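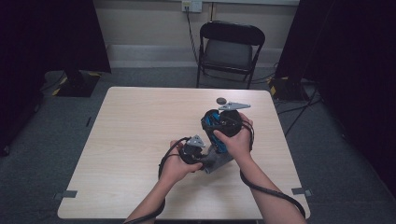 *Two-handed hold on the handheld gripper assembly, cables left and right.*

I have spent most of August on a question that sounds too small for a blog post: how much of the error in our handheld demonstrations comes from the person, and how much comes from the cables. Some notes while the numbers are still in my head.

Background, briefly. We collect manipulation demonstrations with a handheld gripper instead of teleoperating an arm. The tool pose is recovered from tracking, the jaw opening is logged separately, and the two streams are merged afterwards into trajectories that a policy can be trained on. Murray Fraser wrote the merge code, which we call Kellell. The training side is called Ulex. Neither name means anything.

The complaint came from Ulex. Policies trained on the spring data had a habit of drifting sideways in the last few centimeters before contact. The drift was small and it was consistent in direction, which made me suspect the data more than the network. Random operator noise should average out over enough demonstrations. A bias does not.

## What I measured

The obvious first check is to remove the task. If an operator holds the assembly still over a fixed point and the recorded pose wanders, then the wander is a mix of hand tremor, tracking noise and whatever the cables are pulling on. Tremor is fast and mostly symmetric. Tracking noise, with our setup, is fast and small. A cable pull is slow and has a direction, so a low-pass filter separates it from the other two quite well.

I recorded static holds over the middle of the table, then slow reaches out to fixed targets and back, with two cable conditions:

- **Free:** each cable falls wherever it likes from the housing.
- **Along the arm:** each cable follows the forearm back toward the operator and leaves the table from there.

After discarding segments with tracking dropouts I had 1346 usable reaches in the free condition and 2843 along the arm. The imbalance is my fault. I assumed the second condition would be the one we kept and scheduled more of it, and then had to weight the comparison to make up for it.

Leonilde Azevedo pointed out that the grip should be held constant too, and she was right. With one palm up under the assembly and the other hand over the top, the forearms come in at an angle and the wrists have very little freedom left in roll. With both hands on top, the roll error nearly hides the cable effect. All the figures here are from the palm-up hold.

## Result

The slow component in the free condition averaged 6 mm at the far end of the reach, toward the side where the cable had more slack on the table. Along the arm it came down to 3 mm. The direction also became less consistent, which matters more for training than the size does.

Some caveats on this:

1. The remaining 3 mm is probably not all cable. Operators lean as they extend, and my fixed reference does not account for that.
2. The static holds showed almost no difference between conditions. The effect only appears once the cable has to slide over the tabletop. If I had stopped at static holds I would have written the cables off.
3. The targets were all on one plane. I have no data for lifts.

The second point cost me several days. A cable lying on a table pulls very little until it moves, and then friction takes over and the pull lags behind the hand. On the outward reach the lag points one way and on the return it points the other. If you average the whole trajectory, the two partly cancel and the summary statistic looks fine. Splitting outward and return segments before computing anything is a one-line change in Kellell, and it should have been there from the start.

## Does it fix the policy?

Partly. I retrained the Ulex baseline on the along-the-arm data, subsampled to match the size of the free set, with the same seed and schedule. The sideways drift before contact is smaller and no longer points in one direction. Overall success on the insertion task went up by less than I wanted, and I would not publish the difference. The failures that remain are mostly late jaw closing, and I have no reason to think that has anything to do with cables.

I also tried correcting the old data after the fact by fitting a friction term per reach. It works on the reaches it was fit to and makes the others worse. There is no record of where the cable was lying at the start of each reach, so the model has to guess the initial state, and it guesses badly. Murray thinks an overhead view of the table would be enough to recover it. Possibly – but at that point it is cheaper to record the data again.

## Changes going forward

Cable routing is now in the collection protocol, with the hold written out next to it. Outward and return segments are reported separately. The spring data stays in the pretraining mix and is excluded from fine-tuning.

Després, the next revision of the handheld unit, is supposed to have its cable exits moved toward the back. Leonilde has asked for the same reach protocol to be run on it before anyone collects task data, and the scripts are ready for that. I also want to rerun the comparison with a different table surface, as everything above depends on one friction coefficient that I never measured directly. Enier, our tracking calibration tool, needs a fix first: it still averages the two directions when it reports residuals, and I only noticed while writing this up.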